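Clear plastic and my depth threshold

In August I promised to write more often, so this is a small post about one week of debugging. The project is still Timell, our little grasp planner. Kojo Fiadzo and I maintain it in the evenings, and Glenys Parry helps when the calibration goes wrong.

The problem is easy to explain. The planner receives a point cloud, removes the table plane, and makes clusters from the points that stay. For each cluster it proposes grasps and gives them a score. With a mug or a wooden block this works well. With smoky acrylic, the cluster is often full of holes, and sometimes it is split into 2 objects with a nice free corridor between them. The planner likes this corridor very much.

I first suspected the plane removal. I replayed 1108 recorded clouds with a stricter tolerance and the result became worse, so I put the old value back. Then I looked at the color stream from the wrist camera, which I should have done on the first day.
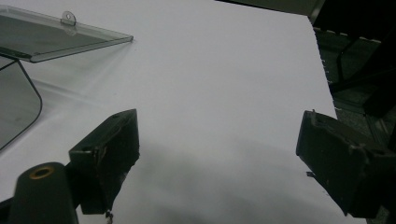 Wrist view with the fingers open. The acrylic is at the upper left.

For my eyes the edges are quite clear, even where the white surface comes through the plastic as gray. The rounded corner of the side panel has a thin dark line, and the front of the upper piece has a faint highlight. A simple edge detector can find something like this. The soft shadow on the white is more annoying, because my first segmentation also wanted to make an object from it.

Now I do the following. A small mask is made from the color edges, projected into the cloud, and every cell inside it with missing depth is marked "unknown". Before, missing depth was treated as free. The score function gives a penalty when a finger must pass through unknown cells. The change is 2 files, plus a test that Josiane Aubert asked for and that I was too lazy to write.

On the replay set, 817 clouds now give a different first grasp. I have not checked all of them by hand, and I don't want to say yet that they are better. Some are only different. The mask also costs time, and the planning loop feels slower on my old laptop.

Next I will try to ignore the finger pixels with a fixed mask, as Kojo suggested. If you have used edges for transparent parts, please write me which detector you chose and how you handle shadows.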